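# Clultonus Bedroom Set

Print this page
E-mail this page

Clultonus is a set of demonstrations for showing a robot how to do ordinary bedroom chores, starting with clothes. All of it was recorded by hand, in real homes, with no robot arm in the room. We had a great time making it, and we hope you have just as much fun training on it!

Version 8, released 16 August 2022. Maintained by Bevan Lowther at Drerkbridge.

## What you get

- 1,031 demonstrations, split into 125 sessions
- Wide-angle video from each gripper
- Gripper pose and finger opening, on the same clock as the video
- One short text label per demonstration ("stack the trousers")

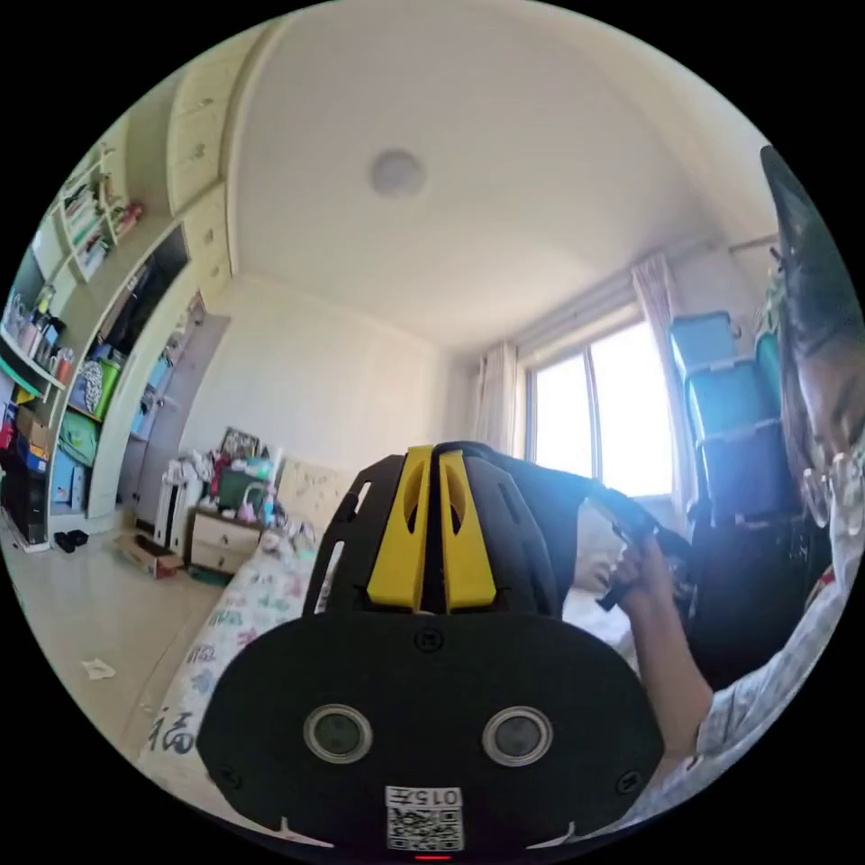
Do I need two grippers to use the data?

Each gripper is stored as its own stream, so a one-arm setup can load just the right or just the left. Folding demonstrations make more sense with both.

## How we record

The demonstrator holds the grippers and does the chore at whatever pace feels natural. We leave the room as we find it — shelves full, bags out, blankets rumpled — and daylight comes and goes. Slips and second tries stay in, marked `retry` in the label file. Please don't filter them out before you've tried training with them. Our own policy got much better at picking up a dropped sleeve once they went back in!

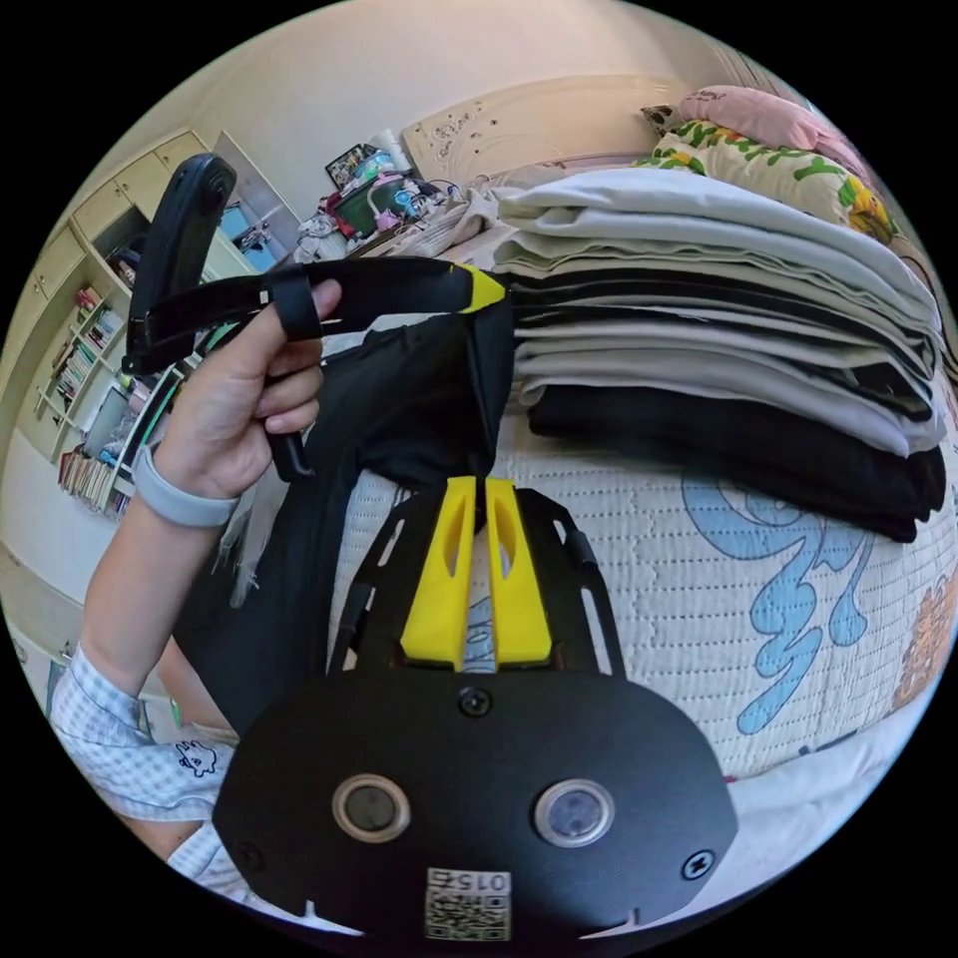 Black trousers held by a gripper at the edge of the folded stack.

## Loading

Unpack the archive and point the Kassab loader at the top folder:

`kassab load clultonus/ --streams both`

The first load builds an index and takes nearly 100 seconds on our oldest desktop. After that it's quick. If you use Dramon for playback, turn on lens correction first or straight walls will look bent.

## Known problems

Dark fabric on dark fabric is hard for the pose tracker. Check the `confidence` column before using those stretches. Sessions recorded before January have no finger opening values, only open and closed.

Fixes and new labels are very welcome — send them to Bevan with the session number.

Print this page
E-mail this page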